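Search this site Search

Handling Tools Module, Notes 8: Who checks the fingers?

Last time we went through the Skornen rules for shared workcells. Several of you liked them because they are short. I like short rules too, but have a look at what they ask for. "Grippers shall be kept in good condition." Good by whose eye? Two of you could stand at the same bench, look at the same pad and disagree, and the rule would back you both.

Miltero does better on paper. Its house standard says pads are inspected every 1000 cycles and swapped when the face "no longer holds the test piece". That gives you a number, so it feels solid. I asked where the 1000 came from and was told it used to be 900 and someone rounded it up. Please remember that when you meet a tidy figure in a standard. Ask what was tested, on what material, and how hard the tool was closing.

Wear also doesn't spread itself evenly. It tends to start at the rim of a pad, on the upper inner edge, while the flat face still looks fine. A check sheet with one box marked "pads OK" will miss it every time. Look at each finger on its own, open, with nothing held between them, and write down left and right separately.
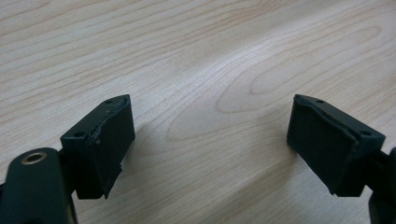

Does a scuffed rim mean the pad has to be replaced?

It depends on what you are picking up. For a soft or bulky item gripped across the whole face, a chipped edge may make little difference. For a thin part held near the tip, the rim is doing the work and the pad should be changed before the next run. The written rule ought to say which case it covers, and most don't.

The Belhaj checklist has 22 lines. I timed a group filling it in last January and the ticks went down faster than anyone could have looked. A long list gets you a full sheet of paper. I would sooner have four lines that are read:

- Both pads looked at, inner face and edges
- Fixings checked by hand
- Fingers closed on the test piece, slip noted
- Name of the person who looked

Danum adds a fifth line for the bench surface, on the grounds that grit gets into pads. Fair enough, though I have yet to see their evidence.

For next time: take one rule from any of the four documents and rewrite it so that two strangers would reach the same answer. Half a page. Bring the old wording as well.

8 comments 22 shares

We use cookies to remember your settings. Accept Manage choices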